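Plodine lança nova versão do software de controlo para gavetas e portas de armário

A Plodine publicou em outubro a versão 3 do Solanki, o seu pacote de software de controlo e planeamento para braços robóticos em ambientes domésticos. A atualização centra-se em móveis com folgas estreitas e sem puxador saliente, um tipo de mobiliário comum em casas de banho e cozinhas e que a versão anterior tratava com dificuldade.

O Solanki corre sobre braços montados em base e recebe imagens de câmaras colocadas na cabeça e no pulso do robô. Até agora, o módulo de perceção procurava primeiro um puxador e só depois calculava a aproximação. Quando o móvel não tinha puxador, o planeador ficava sem ponto de referência e o operador tinha de indicar manualmente onde colocar os dedos da garra. Na nova versão, o programa procura também a linha escura entre dois painéis e trata-a como um possível ponto de preensão.

O trabalho de desenvolvimento decorreu nas instalações da empresa em Tullermont e em várias divisões mobiladas, entre elas uma casa de banho com cabina de duche em vidro, paredes revestidas a mármore e chão claro brilhante. A equipa escolheu estes espaços pelas superfícies refletoras, que continuam a ser uma das principais fontes de erro na estimativa de profundidade.

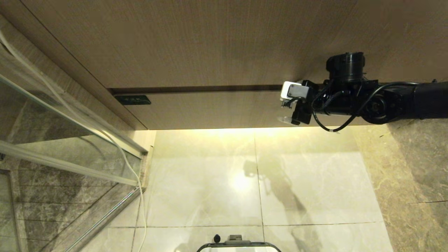

A garra junto à folga entre dois painéis do armário, com o chão de mármore creme por baixo.

A deteção da folga é feita em duas etapas. A primeira usa a câmara da cabeça e produz uma estimativa grosseira da posição e da inclinação da linha. A segunda usa a câmara do pulso, já com o braço perto do móvel, e corrige a estimativa antes do contacto. O intervalo entre as duas correções foi fixado em 40 milissegundos. Segundo a documentação que acompanha a versão, valores mais baixos não melhoraram o resultado e sobrecarregavam o computador de bordo.

O controlo de força também foi revisto. Na versão anterior, o braço seguia uma trajetória calculada de antemão e parava se a resistência passasse um limite. Agora a trajetória é recalculada durante o movimento: se a frente da gaveta ceder mais de um lado do que do outro, o programa ajusta a direção da tração e continua. O limite de paragem mantém-se como proteção e pode ser alterado no ficheiro de configuração, mas a Plodine recomenda que se conserve o valor de fábrica em móveis com vidro por perto.

Para avaliar as alterações, a empresa gravou 716 sequências de abertura e fecho em móveis diferentes. Depois de retiradas as que tinham falhas de sincronização entre câmaras, ficaram 700, e foi sobre esse conjunto que se afinaram os parâmetros do detetor. As gravações incluem luz natural, luz de teto e casos em que a sombra do próprio braço atravessa o chão. Esta última situação motivou uma alteração específica: o módulo de perceção passou a conhecer a geometria do braço e a prever onde a sombra pode cair, para não a confundir com um obstáculo.

Os reflexos foram tratados de outra forma. Em vez de tentar reconstruir a profundidade em superfícies polidas, o Solanki marca essas regiões como incertas e o planeador evita passar por elas enquanto houver um caminho alternativo. Quando não há, o braço reduz a velocidade. A mesma regra aplica-se aos painéis de vidro - o programa usa as calhas e os perfis metálicos para deduzir o plano do vidro e mantém uma distância mínima em relação a ele.
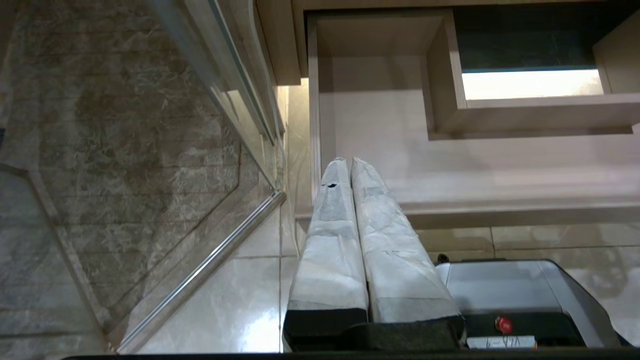 Os dois dedos da garra, envolvidos em material branco, vistos pela câmara do pulso. À direita, um dispositivo cinzento com botão vermelho.

A câmara do pulso trouxe um problema próprio, o da calibração. Como os dedos ocupam uma parte considerável da imagem e o seu aspeto muda conforme o revestimento usado, a máscara que os exclui da análise tinha de ser desenhada à mão sempre que se trocava o material. A versão 3 inclui uma ferramenta que gera essa máscara automaticamente: o robô abre e fecha a garra diante de um fundo neutro e o programa separa o que se move com os dedos do que fica parado. O procedimento é iniciado na linha de comandos e guarda o resultado junto do perfil da garra.

Foi ainda acrescentado um visualizador de registos. A ferramenta mostra lado a lado as imagens das câmaras, a trajetória planeada e a executada, e permite avançar até ao instante em que o planeador mudou de decisão. Os registos podem ser exportados em formato aberto. O visualizador funciona sem ligação ao robô, num computador comum.

A integração com o Bunov, o sistema de planeamento de tarefas da mesma empresa, ficou disponível em modo experimental. Com ela, uma instrução de nível mais alto, como guardar um objeto numa gaveta, é dividida em passos e entregue ao Solanki, que devolve o estado de cada um. Se a abertura falhar, o Bunov pode pedir nova tentativa com outro ponto de preensão ou passar o controlo ao operador. A passagem para operação remota interrompe o movimento em curso e exige confirmação.

Entre as limitações indicadas nas notas da versão estão as gavetas com fecho magnético forte, as portas de correr e os móveis em que a folga fica totalmente na sombra. Nestes casos, o detetor pode não devolver qualquer resultado e o programa pede a indicação manual do ponto, como antes. Também não há suporte para dois braços a trabalhar no mesmo painel.

A atualização é gratuita para quem já tem licença. Os perfis de garra criados na versão anterior têm de ser convertidos com o utilitário incluído no pacote, e a Plodine aconselha a repetir a calibração da câmara do pulso depois da conversão. Os ficheiros de configuração antigos continuam a ser lidos, com exceção dos parâmetros de força, que mudaram de nome.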